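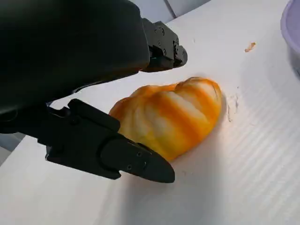
Gripper over the table, upper and lower fingers.

April, restaurant fit-out, Futska

The kitchen extraction was tested at 22:00 with all burners lit. Willems is to supply a second filter before the opening. The dining room is approved for 200 covers per evening; the bar counter remains 10 cm short of the drawing and has been referred back to Desex. Deposit of 4000 received. The menu proofs are held until the licence is confirmed in writing.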